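Open Day at Clurnum: The Robot That Wasn't in the Room

I went to the Clurnum open day in August expecting a machine. I have been to enough of these to know what usually happens: an arm on a bench, a rope around it, a bowl of wrapped candy, and a young engineer who asks you to stand back while the arm picks up a block. What Clurnum had was a projector, 40 folding chairs and a simulated apartment.

The company writes software for household robots, and its main product, Standari, is meant to teach a machine to find its way around a home and fetch things. All of the training happens in rendered rooms. The tour was mostly a look at those rooms on a big screen, with Gudrun Sandberg at the keyboard and Joar Midtbø taking questions.

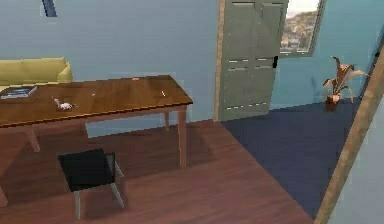
BAKKE, August

The doors opened at 10 a.m. and the talk began at 10:20, once the coffee had been found. Sandberg started with the living area, a long wooden table with a sofa behind it and a black chair pulled out in front. She spent a good while on the chair. A chair that has been left out is a real problem for a household robot, she said, and I believe her. I have a shin that agrees.

What I had trouble with was the tidiness. There were a few small things on the table and wide stretches of bare floor. My own kitchen table holds mail, chargers, two days of dishes and a cat. I asked Midtbø whether they ever trained on a properly messy home. He said there were 112 room layouts in the library and that clutter was "a setting." I asked how high the setting goes. He said he would have to check.

To be fair to them, the case for doing it this way is easy to follow. A simulated robot can drive into a sofa all night and the only bill is for electricity. You can change the lighting, move the furniture and run the same errand again before lunch. Ebbe Lindqvist, who came with me and used to repair packaging lines, thought this was the best part of the morning. He has seen what a real arm does to a real guard rail.

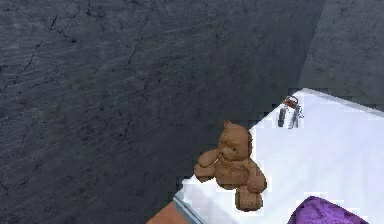 The second part was about objects, and it was where I started writing faster. A soft toy on a white tabletop keeps its shape no matter how the software looks at it. Mine at home flop over. Cloth is worse, and Sandberg said so without being pushed. She told us that folded fabric is "approximated" and that the team is still arguing over how much sag to put in. I liked her for that answer. It was the only time all morning that anyone from the company brought up a weakness before a visitor did.

Then came the number. Standari, according to the slide, completes 92 percent of its errands. Aslak Kvam, two rows ahead of me, asked if that was in simulation or in a real apartment. In simulation, said Midtbø. And in a real apartment? They have a pilot with a partner called Ciler, and 39 test runs so far, and he was not ready to share results. Fine, but then I would leave the 92 off the slide, or at least put the word "simulated" next to it in letters I can read from the fifth row.

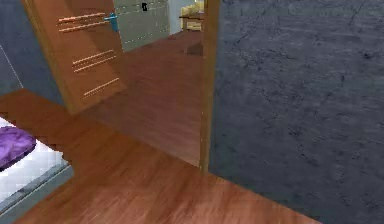
Doorways took up most of the last half hour. I had not thought much about doorways before. A robot coming out of a bedroom has to judge the gap, the swing of the door and whatever is waiting on the other side, and it has to do this from wherever it happens to be standing. Sandberg showed the same opening from several spots and talked about how little of the next room you get from each one. It was a good explanation, and the people around me were leaning in.

My question was about the floor. It runs straight through from one room to the next with no sill that I could make out. The apartment I rent has a raised strip at every door, and the one by the bathroom stops my vacuum robot cold. Midtbø said raised sills were on the list. Ebbe Kvam, who runs the lab and had been quiet until then, added that they were high on the list. I have no idea how long the list is.
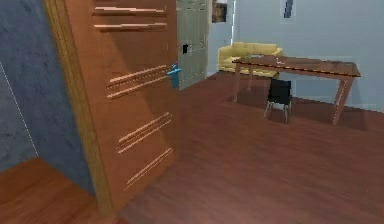 View past the open door toward the table and sofa, from the Standari walkthrough.

We were done by noon. There was a sign-up sheet for people willing to have their homes measured for new layouts, and Lindqvist put his name down. I kept mine off it for now. I would like to see one machine cross one real doorway first, and when I said this to Kvam at the exit he told me to come back next year.

Practical notes for anyone going: parking is behind the building and the lot is small. The talk is free. Sit near the front if you want to read the slides, and bring a sweater, as the air conditioning in the demo room is fierce.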